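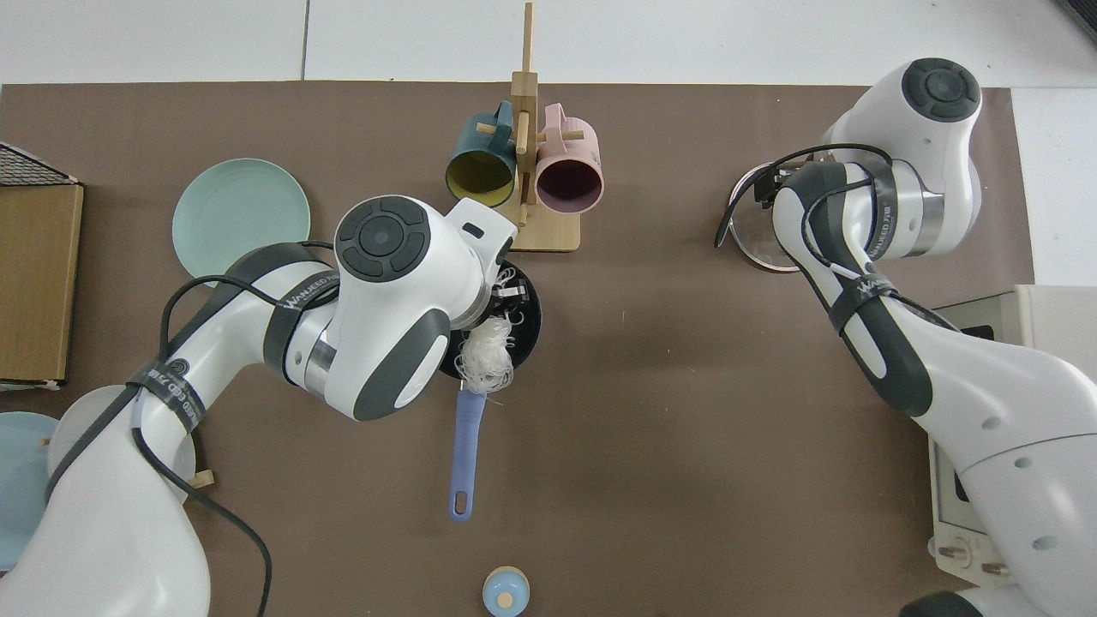 Baselines Should Be Published Before the Credits Are Sold

A forest carbon credit is a subtraction. One number is the carbon a forest holds. The other is the carbon it would have held if no one had paid to protect it. The first can be measured with plots, tape and satellite data. The second is a forecast, and it decides how much money changes hands.

The Larno project shows the problem. Its developer assumed that 31 percent of the tract would be logged within a decade. The tract is steep, the road into it washes out every spring, and the nearest mill at Curnutov runs two shifts a week in a good year. A buyer who knew these facts would have asked for a lower figure. Buyers did not know them, as the baseline model was released only after the first credits had been retired.

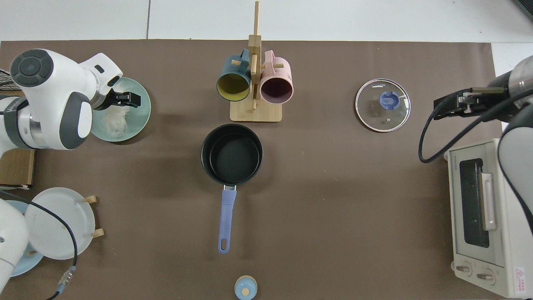 A robot arm above a pale mint-green bowl.

Developers say that early release would expose trade data. I do not find this convincing. The inputs are slope, road access, timber price and past clearing rates. All four can be collected by anyone willing to spend a month on it. What cannot be collected is the weight given to each, and that is the part the public should be able to test.

A second objection is cost. The Sternmont registry already holds model files for 85 percent of its listed projects. Posting them would take server space and a clerk. Outside review would cost more, but it can be paid for with a small fee on each credit issued.

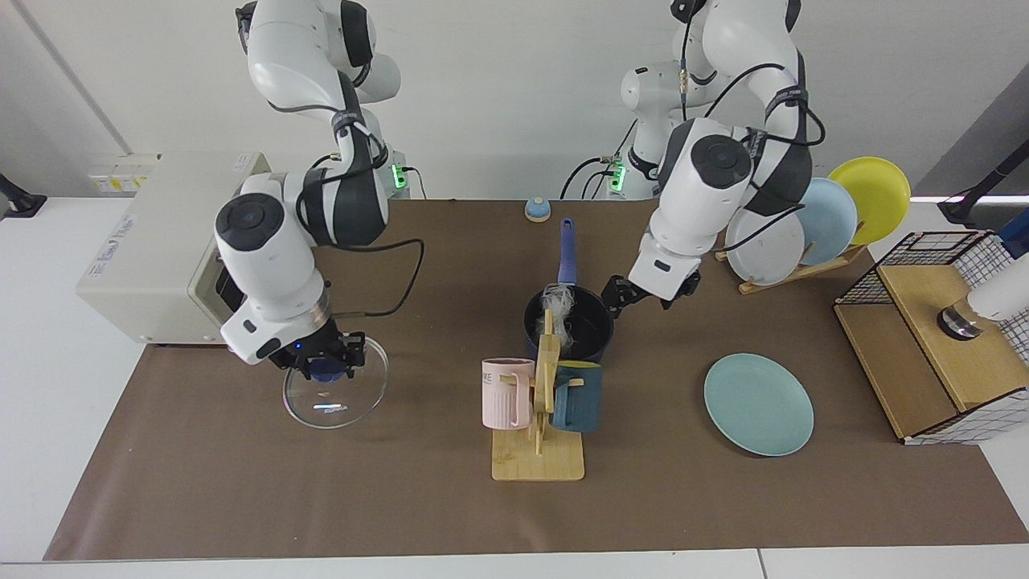
Glass lid held by its rim.

Review after the fact has a poor record. Once credits are retired, the buyer has made its claim and the developer has spent the income. A corrected baseline then produces a shortfall with no clear owner. Buffer pools are meant to cover fire and disease. Using them to cover bad forecasts leaves less for the next dry summer. 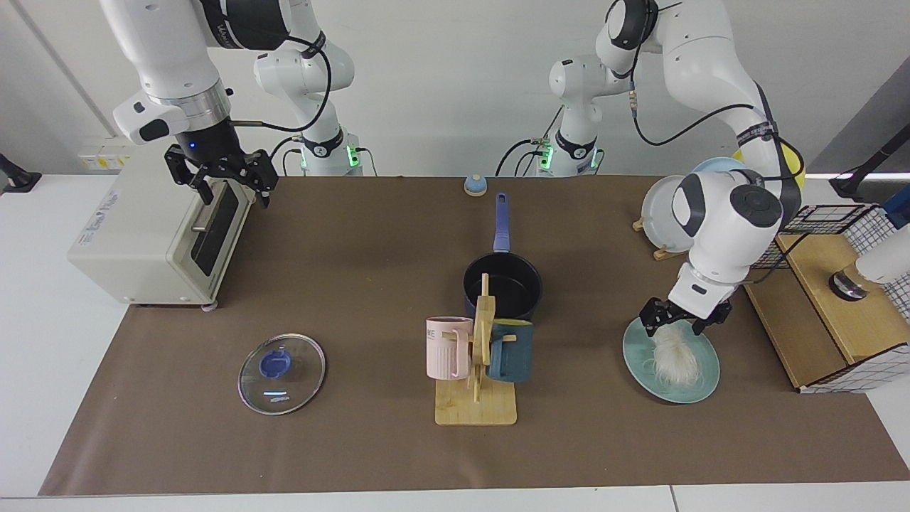

What a rule would look like

Registries should post the full model, with inputs and weights, at least 4 months before issuance. Any change after posting should restart the clock. Projects already issuing credits, Larno included, should post at their next verification and accept no new sales until they do.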